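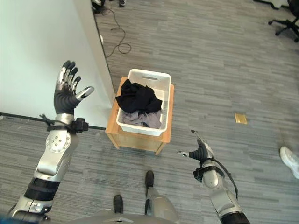

Jetex low-profile floor jack, 3 ton – four months in

So I finally gave up on my old jack in February. It was the kind that comes free with a toolbox, it leaked down an inch every time I turned my back, and it wouldn't fit under my hatchback after I put the lowering springs on. I'd been driving up onto two scraps of 2x8 just to get the thing under the front crossmember, which is a dumb way to start every single oil change.

I went back and forth between the Jetex and a Flotgate that a couple of people on here swear by. Normunds Vasiliauskas let me try his Flotgate for a weekend and it's a nice jack, really solid, but it's so heavy that I dreaded dragging it out of the shed. The Jetex is part aluminum and I can pick it up with one hand if I'm feeling brave. Two hands if I'm being sensible.

First thing: it fits. My car sits pretty low at the front now and the saddle slides right under with the handle down. No boards! I can reach the rear jacking point too, although the handle gets close to the bumper on the way in and I've got a nice little scuff to prove it. The foam sleeve they put on the handle doesn't go far enough down, so I wrapped the rest in an old bicycle tube and haven't had trouble after that.

Lifting is quick. It's got the double pump thing where it zips up to the car with no load on it, then slows down once it's doing some work. I was getting my wheels off the ground before I'd even settled into a rhythm. Coming down is where I have a complaint. The release is touchy. The first quarter turn does nothing at all, then there's a tiny spot where it lowers smoothly, then whoomp. I dropped the front end harder than I wanted to the first few times. You do learn it, but I wouldn't hand this to my brother without a talk first.

The casters are steel and they're LOUD on concrete. If you work at night in a shared garage, expect a knock on the door. On my driveway, which is more crack than driveway, the front ones catch on everything. The jack needs to roll a bit as it goes up, so I sweep first now. Widad Sleiman told me she puts hers on a sheet of thin plywood and it glides, so I may steal that idea.

Out of the box mine had air in the hydraulics and felt spongy. The manual has you open the valve and pump the handle a bunch of times, and that fixed it. The manual is otherwise pretty bad. There's a parts diagram with numbers and no list to go with the numbers.

I've had it under my car, my wife's wagon, and Kristaps Vanags's old pickup, when he needed to swap a front hub on a Thursday evening with the light going. It lifted the truck fine, though we ran out of height and had to use a block meant for the saddle, which he had and I didn't. If you mostly work on trucks, get something taller.

Does it leak down? Not that I've noticed, and I've left it under load for a while with the stands in place. USE STANDS. I don't care what jack you buy.

Oh, and the saddle pad. The rubber one that comes with it started splitting by the second month. I bought a slotted one for the pinch welds at the parts counter in Leltbridge and it's way better. Should've been in the box at this price.

Would I buy it again? Yeah, for a lowered car I would. If yours is stock height and the jack never leaves its corner of the garage, the Flotgate has a much nicer release and I'd probably go that way.

4 out of 5 – lost one for the release valve and that pad.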